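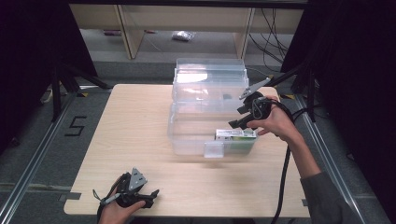
Is a demo day like this worth anything if you might have to buy one?

Posted in Small Warehouses & Packing

I pack and ship for a small mail order business (vitamins, plasters, tea, that kind of thing) and my boss has it in his head that we should get a robot arm for the sorting bench. So last month he sent me to the open day at Prevano. You get a lanyard, a coffee and a tour. The part everybody crowded around was the teaching station, where a person holds a black gripper in each hand and does the job themselves, at a table with clear plastic containers and a small green and white box. The idea is that the robot learns the job from recordings of people doing it. The woman showing us said they'd want about 650 recordings for one task before they'd trust it.

What bothers me is that the whole time I was there I watched a human being do the work. When we finally got to the robot it was behind a rope, and it moved the same sort of box out of the same sort of tray, slowly, and then they moved us along to the sandwiches. I asked what happens when the box is dented or lying on its side and got "that's something we're working on." I asked about price and got a business card.

My boss wants a yes or no from me. Has anyone been to one of these and come away with something useful? And what should I have asked? They've invited us back in December.

Mbali Coetzee

Paora Wihongi

I've been to two of these, one at Prevano and one at Lemska, and I'd say you got a fairly typical afternoon.

In defense of the teaching station, it's a real step and I don't think they were hiding anything by showing it. Holding the grippers yourself is a decent way to record a job, because you only have the same two fingers the robot has. If a person can't get a box out of the corner of a tray with those jaws, the robot isn't going to either. I learned more from trying it for five minutes than from the whole slide show. Did they let you have a go? If they didn't, ask in December. Try picking up a flat packet that's pushed right against the side and you'll see what I mean.

But it tells you next to nothing about your sorting bench. Things I'd ask for:

Bring your own stock. A shopping bag of it, including the ugly items. If they won't run it, or won't at least record it, you have your answer for this year.

Ask to see the robot do the same pick for twenty minutes with no one touching the table. At Lemska somebody kept leaning in to straighten the boxes between runs. It took me a while to notice.

Ask who does the recordings for your task, and who pays for those hours. My guess is you, both times. If it's 650 for one task and you have thirty products in different shapes, find out if a new shape means starting over. I got two different answers to that from two people on the same stand.

Ask what it does when it drops something. Does it stop, does it call someone, does it carry on with an empty hand? The one I saw carried on.

I wouldn't give your boss a no. I'd give him a "not on what they showed me."

skirkholm_packer

waste of a day. we ship 2,000 parcels a week out of Skirkholm and a sloped chute and a second label printer did more for us than any robot would

Mbali Coetzee

Thank you Paora, that's much more than I expected. No, we weren't offered a turn with the grippers, and I didn't think to ask. It looked easy, but the woman doing it had obviously done it a lot. I also can't swear nobody was straightening things behind the rope. I was at the back.

I'll bring the shopping bag. The tea pouches are the worst thing we sell for packing, so they're going in first. I've told my boss nothing gets signed before then and he's sulking a bit.

To the other reply, what slope is your chute? Ours jams with anything soft.

skirkholm_packer

no idea, Moodley on our night shift built it from an old door. soft stuff goes in a tote, we don't send it down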